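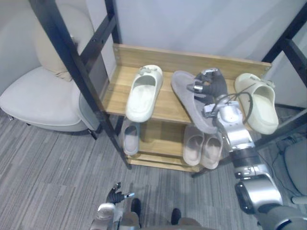 She runs the late ferry desk at Bilport, 21 years now, and talks fast. Quick chat between boats. "People think it's the weather that gets us," she says. "Fog, sure. But December it was the ticket printer - 2 weeks dead." So, handwriting. All of it.
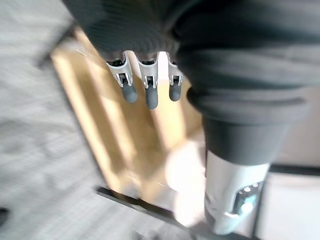

"My wrist was gone by the Holness run. 35 cars, every plate copied out." Would she go back to paper? Big laugh. "No. Well - the regulars liked it." She's off to Flandis in spring, smaller dock, teh same hours. Then the horn goes and she's up, coat half on.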